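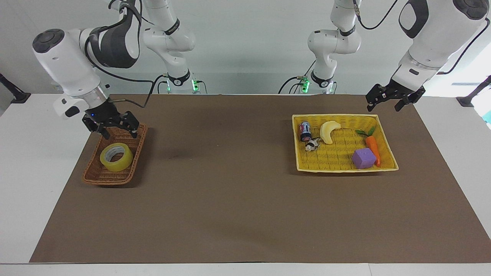
What happens to people's jobs when a robot comes to work with them?
Some parts of the job go to the robot, and the people get other parts to do. Most often the robot takes the work that repeats all day long.

At Varkis, a packing company, workers used to sort small goods by hand. Roya Esfahani did it for 4 years. On a busy day she moved 600 items, and by evening her wrists hurt.

A robot arm can do some of that sorting. It picks a thing up with a gripper, which has two fingers that close like a pinch.

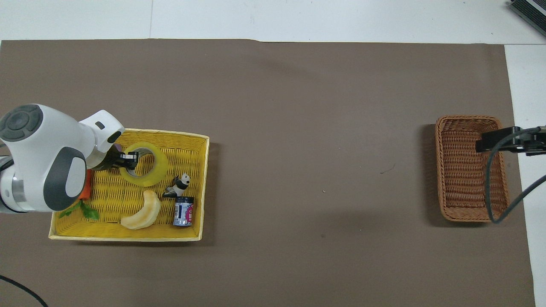 Robots at Work

Things come in many shapes. A roll of tape is round with a hole in the middle. A toy banana is curved. People change their grip without thinking – a robot has to be set up or taught to do it.

So Roya has a new job. She checks the baskets, stops the robot when something is wrong and fixes mistakes. She had to take a class in April to learn how.

Not everyone likes the change. Hafiz Ngui, who works the same shift, misses talking with the others at the sorting table. He also worries that fewer people will be hired. Varkis has 27 workers now, and they meet with their boss to talk about which jobs the robots should do next.

Words to know
Automation: using machines to do work that people did before.
Shift: the hours a person works in one day.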